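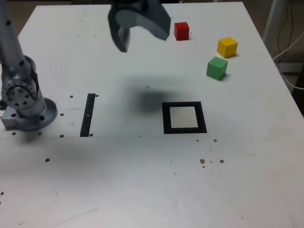
Ticket: Gaps between tracks and missing lyrics on the Zonamholm album page
Opened by: Noura Abou Jaoude
Handled by: Danylo Ostapchuk, Grecu listener and artist support
Opened: 23 September 2021
Status: Closed

Noura Abou Jaoude wrote:

Hello, and I do hope this is the right place for it, as I tried the general form first and it only wanted to talk to me about passwords.

I look after the online side of things for Zonamholm, who are a folk duo (two voices, a fiddle and a very old harmonium, if you haven't come across them) and we put their new album, Kitstead, up with you last night. Most of it looks lovely. The cover came through nice and sharp and the credits are all in the right order, which I know from past experience is no small thing! But there are two problems and one of them is making the singers rather miserable.

The first is that tracks 2 and 3 are meant to run straight into each other. The harmonium holds one long note across the join and the second song begins over the top of it. On your player there is a little hole in the middle, as if somebody has lifted the needle and put it back down. It does it on my laptop and on my phone, and my sister hears it on hers as well.

The second is that the lyrics for track 7, "Lindville", don't show up at all. I pasted them in with all the others and the box says "saved", but when you open the song there's only a blank panel. It's the one with the most words, too, and people have already started asking what the last verse says.

We have a listening evening coming up and I'd dearly like to get the join sorted before then. Thank you for anything you can do, and sorry for going on a bit.

Danylo Ostapchuk replied:

Hello Noura, thanks for such a clear message, and please don't apologise for the length of it, it saves me asking half my usual questions. This is the right place. Congratulations to the pair of them on the album, by the way. I had it on while I was reading your ticket and I heard the hole straight away, so I can promise you it isn't your laptop.

Could you tell me what sort of files you sent us for those two songs? If they were MP3s, the format adds a tiny bit of silence at each end of a track, and our player doesn't always manage to trim it off. If they were WAV or FLAC then it's something else and I'll go digging.

I'll look at the lyrics in the meantime.

Noura Abou Jaoude wrote:

I've just checked and you've caught me out. Ten of the songs are WAV, but those two are MP3s. Vsevolod Pavliuk, who mixed the record, sent them over separately after a late change to the fiddle, and I must have uploaded his listening copies instead of the proper masters. I feel a bit daft! I've asked him for the right ones.

Danylo Ostapchuk replied:

No need to feel daft at all, it's a very easy mix-up when things are flying back and forth by email. When the WAVs arrive, please use "Replace audio" on each song and leave the existing entries where they are. If you delete a song and add it afresh, it loses its play count and any links people have already shared will stop working.

There is also a tick box called "Play without a gap" at the bottom of the album settings. It's off on yours, so please switch it on and press Save at the top of the page (the one at the bottom only saves the cover, which I have grumbled about to the right people).

Now, the lyrics. The text is there on our side, all of it, so nothing has been lost. I've passed it to Olesia Derkach, who looks after the song pages, as I can see the words but I can't see what's stopping them from showing.

Note from Olesia Derkach:

Found it. There is an invisible character before the first line of "Lindville", probably carried over from a word processor, and the lyrics panel gives up when it meets it. I've taken it out and the words are showing now. The other songs are clean. I've put in a request for the form to strip these out when the lyrics are saved, so it can stay open under its own number.

Noura, if you edit the lyrics again, paste them into a plain text program first and copy them from there. Could you have a read through the last verse for me too? The line breaks looked right, but you'll know better than I do.

Noura Abou Jaoude wrote:

Oh, that's marvellous, thank you Olesia. I've read it through and every line is where it should be, including the odd short one near the end, which they wanted like that.

Vsevolod has sent the masters. I replaced both songs, ticked the box and pressed the top Save button, but I can still hear the gap on my phone. The laptop is perfect. Is it me again?

Danylo Ostapchuk replied:

It's not you this time! The app keeps a copy of songs you've played recently, so your phone is still playing the old files. Go to Settings, then Storage, and choose "Clear saved songs". Anything you've downloaded on purpose will need downloading again, I'm afraid, but your playlists won't be touched.

Noura Abou Jaoude wrote:

Cleared, and it now glides from one song into the next just as it does on the record. I played it down the telephone to the singers and there was a good deal of cheering. My sister has done hers as well, and it's fine.

One last small thing while I have you. Stefaniia Ostapchuk (no relation of yours, I assume?) is making a video for track 7, and it should be ready in January. Can it be added to the same page, or does it need one of its own?

Danylo Ostapchuk replied:

No relation that I know of, though I shall ask my mother. The same page is fine. Open the song, choose "Add video", and it will sit above the lyrics. Please keep the file under 700 MB, or the upload will stop partway through. If it comes out larger than that, open a new ticket and we'll send you a different upload link.

I'll close this one now, but replying to it within seven days will open it up again. I hope the listening evening goes beautifully.

Ticket closed by Danylo Ostapchuk.
Cause: MP3 files used for two joined tracks, gapless setting off, hidden character in lyrics.
Fix: masters uploaded, setting switched on, app storage cleared, character removed.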